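**To:** Amini Fund, small grants
**From:** Zisstead House, bedding and rooms project
**Period:** June to September
**Prepared by:** Zdislava Danko, with numbers from Lefteris Tsolakis

Dear Ms. Owino,

I send you our second report about the bedding and rooms project. In the first report I wrote mainly about the purchase. In this one I can write more about the daily work, as the new linen has been in use since the beginning of summer. I have kept the same order of points as in your form, except for the budget, which I put near the end.

## 1. What was planned for this period

According to our plan, we had to finish three tasks until the end of September:

- replace the old sheets and covers on both floors
- agree on one way of making the beds, so that all rooms are done the same
- go through the small household things in each room and write a list of them

The first task is finished. The second is finished on the ground floor and almost finished upstairs. The third is going slower than we thought, and I explain this in the next section.

## 2. The list of household things

Before this project we had no list of what is in the rooms, only a list of the furniture. Lefteris began with the ground floor and wrote down everything that is not furniture and not linen: hooks, baskets, lamps, trays, mats and so on. He has 255 entries until now. The upper floor is still missing.

The difficulty is with things that have no fixed place. They are carried from one room to another during the work, and then they are written twice or not at all. The long wooden sticks are a good example. They are plain, slender and brown, and one looks very much like the next. Lefteris has asked that each gets a small number in pencil near the end, and that it is written in the list under this number. I agreed, and we will do the same with the trays.

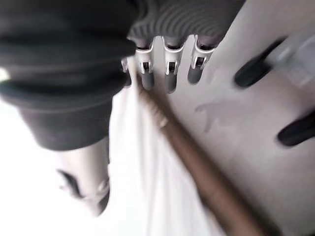

## 3. Linen

We received 73 white covers from Vukden in two deliveries. The first delivery was complete. In the second one, nine pieces had a seam that was open at the corner. We sent them back and the new ones arrived after two weeks. Vukden paid the transport in both directions.

We chose white for all rooms. Some colleagues would prefer a color for the upper floor, to make the sorting easier, but white can be washed together at a high temperature and we can replace single pieces later without looking for the same shade. For the sorting we now sew a short thread in the hem, blue for upstairs and green for downstairs. The sewing takes more time than I wrote in the plan. Marlies Ortner does it on quiet afternoons and there is still a pile waiting in the linen room.

The old sheets were not thrown away. The better ones are kept as a reserve and the thin ones were cut for cleaning cloths.

## 4. Making the beds

This part was important for us, because in the first report I had to write that every person makes the beds in a different way, and that guests noticed it. In July we sat together and tried several ways on the same bed. The one we have chosen is simple:

1. The cover is spread over the whole bed first, with the seam side down.
2. The front edge is taken with both hands, not too far from each other, and pulled until the creases in the middle become flat.
3. The sides are adjusted after this, and the corners are the last.

The front edge needs the most attention. If the cloth is gathered too much in one hand, it makes a bunch of folds on that side, while the other side hangs down in a soft curve. It is then necessary to open the hand, smooth the folds and take the edge again. New colleagues often want to start with the corners, and Marlies reminds them in a friendly way.

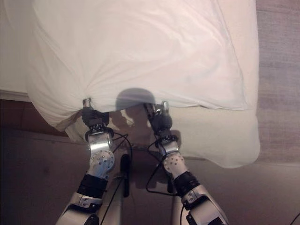 Upstairs, the beds stand closer to the wall and it is not possible to walk around them. For these rooms, Marlies and Achilleas Karras are trying to pull the bed out by a small distance before the cover is changed. It works well with the light beds. The two heavy ones in the corner room need another solution, and we asked at Ekero, who delivered them, if wheels can be added under the legs. We wait for the answer.

## 5. Budget

From the amount for this period, 300 euros are not spent. They were planned for shelves in the linen room. The wall there was found to be damp behind the old cupboard, and it should dry and be painted before something new is fixed on it. I would like to ask you for permission to move this amount to the next period, for the same purpose.

All other costs are as in the plan. The copies of the invoices are attached, and the credit note from Vukden is behind the second invoice.

## 6. Next period

Until the end of the winter we want to:

- finish the list for the upper floor, including the numbers on the sticks and trays
- finish the colored threads in all covers
- put up the shelves, if you agree to the change above
- solve the question of the two heavy beds

Achilleas will take over the list from Lefteris in November, when Lefteris goes to the kitchen team. They will work on it together for the last weeks of October, so that the numbering stays the same.

If you would like to visit us, the best time is in the morning after ten, when the rooms are being prepared. Please write to me some days before.

With kind regards,

Zdislava Danko
Zisstead House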